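Barkar Wrist Guard and Slip Sensor Kit, for Vinden two-finger grippers
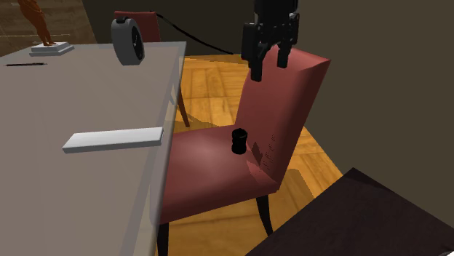
Seat pick in the simulator: the gripper above the dining chair, with the small black cylinder still on the cushion.

The Barkar kit is our answer to a fault that a good many Vinden owners have written to us about, and we would like to tell you about the fault properly before we tell you about the kit, as you may find that you don't need to buy anything at all.

What was going wrong
The Vinden gripper is a dependable thing on an open worktop. Our trouble came when people began using it in ordinary rooms, where the item to be fetched might be sitting on a chair pushed in at the dining table, with a tall backrest close by. In that position the fingers have to come down past the upholstery, and on the older firmware (anything before version 4) the gripper treated the first light touch it felt as the item itself. If a finger brushed the fabric on its way down, the controller decided it had arrived, closed, and lifted. Sometimes it came up with nothing. Sometimes it came up with a pinch of seat cover and carried on pulling, and that is the part that worried us, as the arm would go on raising its wrist until the force limit stopped it. By then a light chair could be tipped.

We first heard of it from a customer at Flarberg, whose dining chair went over on a Wednesday evening during an unattended tidying run. There were no injuries, but the chair back was torn and the finger pads had to be replaced. We repeated the job on our own bench and got the same early closing within the hour, so we put a notice out to every registered owner and asked them to stop unattended picks from chairs, sofas and beds. That notice still stands for any gripper without the kit or the update described further down.

After that we built the room again in the Lytvynenko simulator and ran the chair pick 1,682 times, with the chair shifted a little, the item turned a little and the wrist brought in from one side or the other. It was slow work and we got rather fond of that red chair. The early closing appeared in 70 of those runs on the old firmware, nearly all of them when the wrist came down behind the item, close against the backrest, and then moved forward to meet it. When the wrist came in from the table side the fault was much rarer, though it did not go away altogether, and so we decided that simply telling people to change their approach path would not be good enough.

We should say that the simulator is kinder than a real sitting room in some ways. Its cushions don't ruck up, and nothing has loose threads. We used it to find out where the trouble began, and then went back to the bench with real chairs for the rest of the testing.

What the kit does
The kit has two parts that work together. The first is a smooth soft guard that clips round the wrist housing and gives the gripper a rounded outer edge, so that it slides along a backrest and doesn't snag on it. The second is a pair of replacement finger pads with a slip sensor in each one. With the pads fitted, the controller waits until both fingers feel a steady hold before it allows any lift. Should one pad feel contact and the other feel nothing, the fingers open again, the wrist backs away by the distance you have set, and the arm tries once more. After a second failed try it parks itself and sounds the alert, and it will stay parked until somebody comes and presses the reset.

You'll notice that picks take a bit longer with the kit on. We think that is a fair price, and most of the people who tried it for us said they had stopped noticing by the end of the first week or so.

In the box
Wrist guard, black, one size
Finger pads with slip sensors, 2
Pad lead and cable clips
Small hex key
Printed fitting sheet and a sticker for the reset button

Will it fit mine?
It fits all Vinden two-finger grippers with the square wrist plate. If your wrist plate is round, you have the earlier model, and the guard will seem to clip on but will work loose, so please don't use it. Write to us instead and we'll talk through what can be done. The three-finger Vinden never showed this fault in our tests and doesn't need the kit.

Fitting
Switch the arm off at the wall and let it settle before you begin. Take the old pads off with the hex key, put the new ones on with the lead facing the wrist, and clip the lead along the back of the finger so that it can't hang in a loop. The guard goes on last. When you switch on again, the controller should ask you to run the pad check, and you'll need to press each pad gently with a fingertip when it tells you to. If it doesn't ask, the lead isn't fully home.

Please do your first few picks with somebody standing by, and start with an item on a bare table before you move on to a chair. Keep hands, children and pets well away while the arm is moving. The kit makes the gripper more careful about what it has hold of, but it can't tell a sleeve from a seat cover.

If you'd rather not buy the kit
Firmware version 4 is free to all owners and takes away the worst of the problem by stopping the lift much sooner when the load feels wrong. It can't prevent the early closing on its own, so we ask that you still keep an eye on any pick from soft furniture. Owners who had a chair or cover damaged before our notice went out can have the kit at no charge. Send us the gripper's serial number and a few lines about what happened.

Availability
In stock. Orders placed before noon go out the same day. Spare pads are sold in pairs, and the wrist guard will be available separately from June.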